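Visit to the Quansah paper mill, Nullville

Four of us from the local history group went to Nullville in May to see the Quansah mill, which still makes paper from cotton rag. The bus from the station stops at the bottom of Gultero Lane and the gate is a short walk up the hill. Kwame Annan met us in the yard at ten and took us round.

We started in the sorting shed, where the rag comes in by the bale and is cut by hand. Buttons and seams are taken out first. From there it goes to the beater, a long oval tank with a heavy roller at one side. The noise was considerable and Kwame had to finish his talk outside. The stream that once drove the wheel now runs in a pipe under the yard.
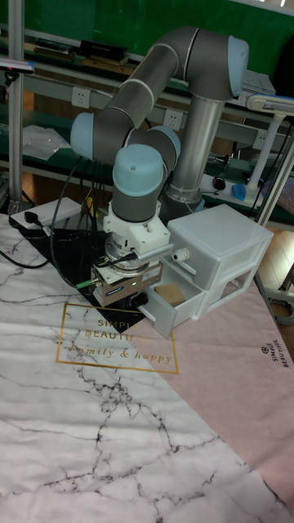 How long does it take to make a sheet?

Forming it takes less than a minute, but pressing, drying and sizing bring the total to 13 days.

The vat room was the best part. Kwabena Laryea has worked there for four years and makes 1080 sheets in a good week. He let two of our party try the mould. Both sheets came out thick at one end and went back in the vat.

The drying loft is up a steep stair and not suitable for anyone with bad knees. Tea was served in the old counting house. The shop sells seconds by weight and takes cards. We caught the ten past three bus back.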